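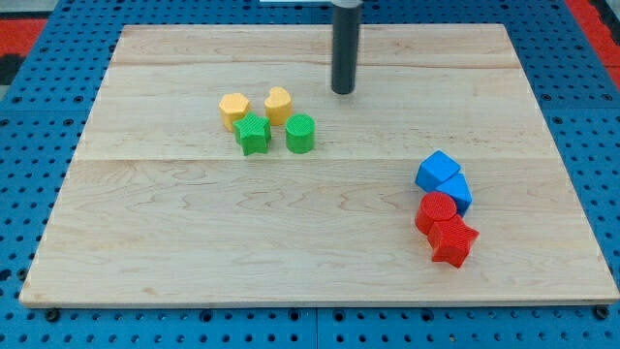 **Figure 1.** A pale maple board with a seam between two planks.

### 4.2 Do wooden boards really stay cleaner?

The claim that maple is kinder to food than plastic is repeated in most kitchen guides, usually without a source. Van Beek and Collet traced it through 61 guides and found that the majority cited one another. We share their doubts. The survey by Aoki, often quoted in favor of wood, asked 640 households how they washed their boards and then treated the answers as if someone had watched them do it. People overstate how often they scrub. A score of 70 out of 100 on a self-reported hygiene scale tells us mainly how people wish to be seen.

Joints are a further problem. Many boards are glued up from several planks (Figure 1), yet the Semosby trials used single pieces only, and their results have since been applied to every board on the market. Hermans argues that a sound glue line behaves like the wood on either side of it. She may be right, but her samples were new, and she reports nothing on boards after years of knives and dishwater.

De Smet's reply, that old boards are "self-evidently" worse, is no better supported. She gives no swab counts and doesn't say how the boards were oiled. Until someone compares jointed and unjointed boards of the same age, under the same washing routine, we see no grounds for advising households either way.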